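Faltdale 器材管理交流区 > 仓储与台面管理 > 小件物料
主题:关于小型金属件领用、归还环节实行“一盘一件”的征求意见

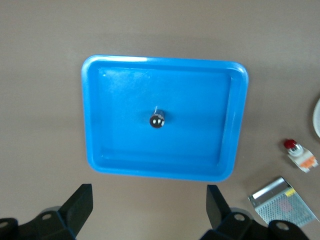
图1 蓝色塑料托盘与单件金属小圆柱件

发帖人:器材室_值班台
身份:版务
发表于 02/01/2022

各使用单位、各位同事:

为规范小型金属件在领用台与归还台之间的流转,减少混放、错放和滚落,器材室拟对现行《小件物料台面暂放办法》作出修订,现就主要内容公开征求意见。

一、适用范围。凡直径小于托盘内底短边三分之一、未附独立包装的金属件,包括销、柱、套、垫等,均适用本办法。带有原厂包装的物料按原规定执行,不在此次修订之列。

二、基本要求。上述物料在台面暂放期间,应置于带有围边的塑料托盘内,每盘只放一件。柱形件原则上立放,底面朝下。不得将物料直接置于台面,不得以纸张、布巾代替托盘。

三、托盘颜色。暂定统一使用蓝色托盘。原有白色托盘在库存用完之前可以继续用于非金属物料。

四、登记。领用人在取走物料之前,应核对物料编号与登记单。归还时由值班人员当面查验,双方签字。

五、过渡期。办法印发后设过渡期30日,过渡期内以提醒为主。

请于征求意见期内在本帖下回复,或以书面形式送交器材室。与本办法无关的事项请另行发帖。

回复 1 楼
用户:三层装配组

已组织本组人员学习征求意见稿,现反馈如下。

本组对第二条“每盘只放一件”持保留意见。本组每个批次需领用同规格圆柱件,按现行做法,同规格物料集中放在一个托盘内,取用时一次端走。如改为一盘一件,台面宽度不能满足需要,人员往返次数也会增加。上季度盘点时,本组在用小件为161件,即使分批暂放,托盘数量也远远不够。

建议将第二条修改为“每盘只放同一规格物料”,并对数量设定上限,不宜一律限定为单件。

回复 2 楼
用户:计量室阿庄

本室意见与 1 楼不同。

计量室接收的小件,绝大多数需要逐件编号、逐件出具记录。同规格物料混放在一个盘内,一旦标签脱落,外观上无法区分,只能全部退回重新测量。去年 6 月即发生过一次,同规格两件的记录互换,直至复检时才发现。单件单盘虽占地方,但物料与登记单的对应关系最为清楚。

另外,柱形件集中放置,端盘行走时相互碰撞,端面边缘容易产生磕伤。对于精度要求不高的物料,这一点影响不大。对于送检件,本室不能接受。

回复 3 楼
用户:三层装配组

回复 2 楼:

理解计量室的要求。但送检件与一般装配用件的性质不同,不应适用同一标准。本组领用的物料到位后即装入组件,不存在逐件出具记录的问题。请器材室考虑分类管理。

回复 4 楼
用户:Drirklow仓储

本单位系 Drirklow 分库,对托盘颜色提出意见。

征求意见稿第三条拟统一使用蓝色托盘,未说明理由。本库现有托盘以白色为主,使用情况良好。银白色金属件放在白色托盘内,确有不易辨认的情况,但通过加强照明可以解决。如全部更换,须另行申请经费,且白色托盘报废后的处置也需要明确责任单位。

建议保留各分库自行选择颜色的权利,只对围边高度和内底平整度作出统一规定。

回复 5 楼
用户:器材室_值班台
身份:版务

对 4 楼意见作如下说明。

蓝色与银色金属、黑色发蓝件均有较为明显的色差,值班人员在远处即可判断盘内有无物料。首帖所附图1中的小件,侧面为银色,顶面看上去颜色很深,在蓝色盘底上两者均可辨认。若放在白色盘内,侧面与盘底的区别将明显减弱。若放在黑色盘内,则顶面不易看清。

加强照明的办法,器材室此前曾作尝试。灯光加强之后,金属表面的反光也随之加强,对读取端面刻字反而不利。

经费问题已记录,将一并研究。

回复 6 楼
用户:Imai_资料员

提一个关于照片记录的问题。

办法如实行,是否要求领用时拍照存档?如要求拍照,应对光线作出规定。图1中小圆柱件顶面有两处白色亮点,托盘上沿也有一处反光。若端面本来刻有编号,反光处的字迹很可能无法从照片上读出。本处资料归档时,已多次退回此类照片,要求重拍。

建议:拍照时灯具不应正对物料上方,可由侧面照明,或在灯具前加散光板。照片应包含托盘四边,以便核对物料确在盘内。

回复 7 楼
用户:老库管_北楼

本人从事小件保管工作多年,就立放一事发表个人看法,不代表所在单位。

征求意见稿要求柱形件“原则上立放”。高度较小、底面较大的短柱,立放没有问题。细长的销类,立放时重心高,端盘稍有倾斜即会倒下,倒下之后沿盘底滚动,撞击围边。此类物料应当平放,并在盘底加一层防滑垫。

“原则上”三个字过于笼统,值班人员在执行时难以掌握。建议直接写明:高度不超过直径两倍的立放,超过的平放加垫。

回复 8 楼
用户:计量室阿庄

同意 7 楼对立放和平放的划分。

对加垫一事补充一点。垫材应选用不掉屑、不吸油的材料。本室曾使用毛毡垫,纤维附着在物料底面,清洁耗时较长,后停止使用。现用的是整张硅胶垫,裁成与盘底同样大小,四角修圆,以便与盘角贴合。

回复 9 楼
用户:Virkesix采购联络

受采购部门委托,就托盘规格作如下答复。

经向各单位了解,现有蓝色托盘可调配数量为36个,已包含备用。若按“一盘一件”执行,领用台与归还台合用这一数量,高峰时段确实紧张。如各单位认为需要增购,请在征求意见期内报送需求数量,逾期未报的视为无需求。

增购规格拟定如下:塑料材质,圆角矩形,围边高于盘底,内壁为斜面。圆角便于擦拭,斜面便于用手指或镊子将小件沿壁取出。内底不设隔格。

回复 10 楼
用户:三层装配组

回复 9 楼:

请采购部门考虑带隔格的托盘。一盘分为若干格,每格放一件,既满足逐件区分的要求,又能减少托盘数量和台面占用。这一方案兼顾了本组与计量室的意见。

回复 11 楼
用户:Virkesix采购联络

隔格托盘曾列入比选,未予采纳。理由如下:

其一,隔格尺寸固定,各单位物料大小不一,较大的物料放不进去,较小的物料在格内晃动。

其二,隔格底角容易积存碎屑和油污,清洁不便。

其三,价格高于普通托盘。

如装配组物料规格单一,可由该组单独提出申请,说明用途,另行审批。该类托盘仅限本组内部使用,不得流入公共领用台。

回复 12 楼
用户:三层装配组

已知悉。本组将按要求准备申请材料。

但仍须指出,申请批准之前,本组的日常领用不能中断。请器材室明确过渡期内装配用件的处理办法。

回复 13 楼
用户:Setsuko Hirose

本人负责公共领用台的日常管理,现就执行层面的几个问题提出意见,供修订时参考。

一、关于台面位置。托盘应放在台面中部,与台边保持距离。实际工作中,托盘常被推到台边,经过人员的衣袖、工具包极易将其带落。建议以浅色胶带在台面上标出放置区,托盘不得越过标线。胶带宜与台面颜色有所区别,但不宜过于鲜艳,以免与警示线混淆。

二、关于托盘朝向。本台要求托盘长边与台边平行。部分同事认为此项过细,但托盘摆放歪斜后,相邻托盘之间的间隔不一致,登记单与托盘的对应容易出错。图1中的托盘摆得有些斜,若按本台要求,应当扶正。

三、关于托盘的更换。塑料托盘使用一段时间后,盘底会出现划痕。轻微划痕不影响使用,图1中托盘底面左上部位也可见到淡淡的擦痕,此种程度可以继续使用。划痕加深、以指甲可以感觉到时,即应更换。深划痕内会存留金属细屑,用布擦拭不能清除。

四、关于空盘。物料取走后,空盘应当翻面放置,或立即收回架上。空盘正面朝上留在台面,容易被误认为待放物料,也容易被用来放置笔、钥匙及其他私人物品。本台曾多次清理此类物品,登记后送交失物处。

五、关于装配用件。在专用托盘到位之前,本人认为可准许装配组在本组台面上集中放置同规格物料,但公共领用台仍应逐件放置,由该组人员领取后自行归并。领用与归并之间的责任,以签字时间为界。

回复 14 楼
用户:Drirklow仓储

对 13 楼第二项有不同看法。

托盘朝向不应写入办法。本库台面为弧形,不存在可供参照的直边,如写入办法,本库将无法执行,检查时又要逐次说明。建议此类要求由各台自行制定细则。

对第三、第四项表示同意。空盘翻面的做法,本库已试行,效果较好。

回复 15 楼
用户:Setsuko Hirose

回复 14 楼:

此前不了解 Drirklow 分库台面为弧形。朝向一项可改由各台细则规定,本人不再坚持。放置区标线一项,仍建议写入办法正文,标线形状可由各台自定。

回复 16 楼
用户:清洁与耗材组

补充托盘清洁要求。

每日收工前,托盘应以无纺布蘸中性清洁剂擦拭,再以干布擦干。重点部位是内壁斜面与盘底的交接处,以及四个内角。不得使用钢丝球、砂纸或含磨料的清洁膏。不得使用丙酮,部分塑料接触丙酮后表面发白、变脆。

擦拭后的托盘应待干透再叠放。未干即叠,盘与盘之间留存水分,次日放置钢件时底面可能出现锈点。北楼曾因此与领用单位产生争议,责任难以认定。

回复 17 楼
用户:老库管_北楼

16 楼所述争议确有其事,当时值班的正是本人。物料发出时未检查底面,归还时发现锈点,领用单位认为在库期间已经形成。后来的处理办法是双方各承担一半,但双方都不满意。

建议在第四条登记内容中增加一项:发出时将物料拿起,查看底面,并在登记单上注明状态。立放的柱形件,底面压在盘底,不拿起来是看不到的。

回复 18 楼
用户:Imai_资料员

登记单现行格式中无“底面状态”一栏。如增加,需重新印制。现有空白登记单为每册100页,尚有结余。建议在结余用完之前,以备注栏代替,统一写作“底面已查”四字,后跟签字,不另作描述。有异常的,再据实填写。

请各单位勿自行加盖印章代替手写。手写笔迹在发生争议时可作为依据。

回复 19 楼
用户:计量室阿庄

对 18 楼“统一写作”一节有保留。

固定用语写得多了,往往成为例行公事,人员不看底面即先写好。本室抽查旧登记单时,见过整页笔迹连贯、显系一次写成的情况。本室内部的做法是要求写明所见,如“底面光亮”“底面有一处划痕,靠边”。字数略多,但写的人必须看过才能写得出。

回复 20 楼
用户:Imai_资料员

计量室的做法在送检件数量不多时可行。公共领用台在高峰时段排队较长,逐件描述将明显延长等候时间。请器材室权衡。本处对两种写法均可归档,不作倾向性意见。

回复 21 楼
用户:二层实训室

本室为教学用途,借本帖询问一事。学员在练习取放小件时,使用的是报废的金属件,不需登记,也不回库。此类物件是否也须一盘一件?

本室现行要求是学员练习结束后将物件放回托盘内,擦净台面,托盘叠好归架。至于练习过程中盘内放几件,由带教人员根据内容安排。

回复 22 楼
用户:器材室_值班台
身份:版务

回复 21 楼:报废件已办理核销手续,不在本办法适用范围之内,由实训室自行管理。但请注意,练习用件应与在册物料分开存放,并作明显标记,以免误入领用台。

现将各楼意见归并如下,作为修订稿的讨论基础。

(一)第二条拟改为:公共领用台、归还台及送检件,一律一盘一件。各组内部台面上的装配用件,可按同规格集中放置,由该组指定人员负责。

(二)柱形件立放与平放的划分,采用 7 楼提出的标准。平放加垫的,垫材应不掉屑、不吸油。

(三)托盘颜色,公共领用台统一为蓝色。各分库内部台面暂不作统一要求,待经费落实后再议。

(四)增加放置区标线的规定,形状由各台自定。托盘朝向不写入正文。

(五)增加空盘处置、清洁和更换的规定,分别采用 13 楼第三、四项及 16 楼的内容。

(六)登记内容增加底面查验。填写方式尚有分歧,送检件拟采用据实描述,其他物料拟采用统一用语,欢迎继续发表意见。

(七)拍照不作强制要求。确需拍照的,参照 6 楼关于照明的建议。

回复 23 楼
用户:Drirklow仓储

对第(三)项无异议。请在印发时附注“白色托盘不因本办法提前报废”,以便本库向上级说明。

回复 24 楼
用户:三层装配组

对第(一)项无异议。“指定人员”建议明确为每班一人,并将姓名张贴于台面旁。本组先行报送名单,随专用托盘申请一并送达。

回复 25 楼
用户:老库管_北楼

第(二)项中,“高度不超过直径两倍”系本人根据经验提出,未作测试。带有倒角或底面凹入的短柱,实际接触面积小于底面积,立放稳定性较差。修订时可加一句:底面不平整的,不论高度,一律平放加垫。

回复 26 楼
用户:计量室阿庄

支持 25 楼的补充。

第(六)项对送检件的规定,本室同意。对其他物料采用统一用语,本室仍持保留意见,请记录在案。

回复 27 楼
用户:器材室_值班台
身份:版务

23 楼至 26 楼意见均已记录,其中计量室的保留意见将随修订稿一并报送。修订稿形成后在本版另帖公布,本帖同时锁定。托盘增购需求请直接报送 Virkesix 采购联络,表格见版内附件区。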